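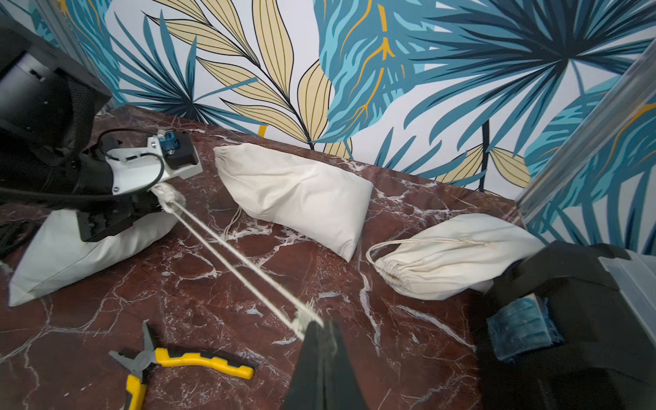
Teleop bench check, Pimthorpe room, before the drawstring task. Done 9th August, and what a fun one this is to teach! We want both arms working together, one gripper holding a bag down while the other takes the cords by the frayed tassel end, and the cords out in a straight line across the marble.

- [x] **E-stop within reach of the operator.** Pressed and reset, both arms dropped out right away. Lovely.
- [x] **Leader arms zeroed.** Left wrist was off by 5 degrees, now fixed.
- [ ] **Loose tools off the table.** Not passed. Pliers with the yellow and black grips are still on the marble. Back to the Hurcombe drawer, please!
- [ ] **Cables clear of the sweep.** Coil at the far left needs a clip - it sits right under the arm.
- [x] **Grip force limit.** Set to 34 percent. Cords held fine in testing and you can really feel the tug through the Minhas handles.
- [x] **Wrist view.** Sharp, no lag worth noting.
- [x] **Operator breaks.** Every 45 minutes, timer is on the shelf.

Target is 50 clean demos. Recheck the two open items before the first recording, then initial the sheet.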